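Home News Visits Reports Links Search

Visit to the manipulation laboratory, Hesden, 12 October 2026

The open afternoon at Hesden was given over to one piece of work, the Oltero method for learning to pick up and place upright blocks from recorded demonstrations. We saw the test cell running and were shown the results so far.

The policy is trained on 496 demonstrations. Each one is stored with views from outside the cell and from the wrist, and the tags on the blocks are used to work out position for scoring. The policy itself receives only the pictures and the joint readings.
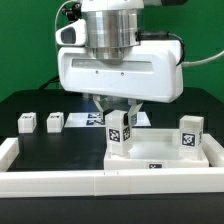 Tagged block between the fingers, with a second block standing in the tray.

Nincombe, the earlier method from the same laboratory, used the outside view alone. Its usual fault was a late sideways correction near the block.
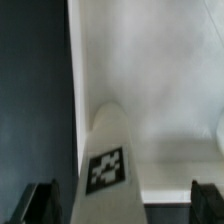
Adding the wrist view was the main change in Oltero. The two streams are joined before the action is predicted, and the wrist stream is given more weight near the object. With the jaws spread on either side of a block, its tag sits between them, and a sideways error shows up directly as an offset. Soft focus at this range is tolerated in training.

Scoring is done in sets of 16 trials. Oltero failed 2 trials in the set reported to us; Nincombe failed 3 times as many.

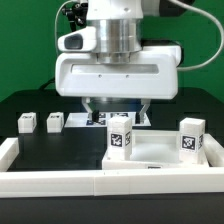 Gripper open above the workspace, tall blocks at the white box.

The difference is encouraging, but a single set is small and the starting positions were not varied much. Further sets are planned for December.
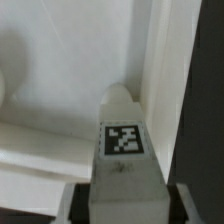 Grasp height was the subject of most questions. The fingers must close low enough to hold the block steady and still leave the tag in view of the wrist camera. A grasp with the black pads on the lower sides of the block and the label clear above them meets both conditions. The group has not yet tested unmarked blocks, so the effect of the tags on the policy remains open.

The Ranasinghe data format is used throughout, and a written description is to be released with the December results.

Last updated: 12 October

Contact | Copyright Hesden Visits Group | Back to top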